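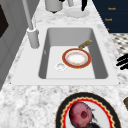 The sink task, in simulation. Red-rimmed pan in the basin, fruit still up on the big plate.

1/ Sat in on the student robotics project at Zalewska again on Thu 19 January. The team is Iwona Sikora, Teodor Czerwiński and Nafula Mosoti. The task is kitchen cleanup and it all runs in a simulator. I went in grumpy and came out a little less grumpy. Notes follow.

2/ Their headline number is 98 percent success. I asked 98 percent of what. Long pause. Then Teodor pulled up the scoring script, and the answer is that an episode counts as a success if the object ends up inside the volume of the basin. Any pose, any speed on the way in.

3/ So dropping a plate from a foot up is a success. Flinging it is a success as long as it lands. I have broken enough dishes to have opinions on this.

4/ To her credit, Nafula had already written a stricter check with a limit on contact force. It was sitting on a branch. Nobody had merged it because the number gets worse. She wouldn't tell me how much worse, and I didn't push.

5/ Second gripe, the start positions. The faucet and sink never move. Small dishes and fruit get shuffled, within limits that Iwona picked by hand in the first week and hasn't touched. I'd like to see the counter itself shift a couple of inches before anyone uses the word "generalize" on a poster.

6/ Third gripe, and this one is for the course and not the students: the grading sheet gives 19 points for the demo video and 3 for failure analysis. Guess which one they've spent the month on.

7/ Czesław Kurek teaches the thing and he's a good sport. He said the sheet was inherited and he'd look at it for February. I've heard "I'll look at it" before. Will report back.

8/ The part I liked. They keep every episode, good or bad, and Iwona makes the others sit and watch a batch before anybody is allowed to change a setting. More labs with real money should do this.

9/ Here's the kind of end state I mean. Plate in the basin, dark red fruit sitting on it.

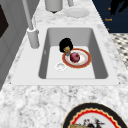 What I'd want before I believe it

10/ Merge the force check. Report both numbers side by side and let people wince.

11/ Decide what "clean up" means when there's food on the dish. Right now fruit in the sink scores the same as a plate in the sink. Teodor says that's a language problem. I say it's a task definition problem and we went two rounds on it – no winner.

12/ Say "in simulation" in the title. It's in a footnote on the current draft.

13/ Someone replied asking if I'm just against student projects. No. I'd rather review this than most of what lands in my inbox. I just want the 98 to mean something when they put it on a resume.

14/ Nafula messaged to say the branch is up for review. OK then.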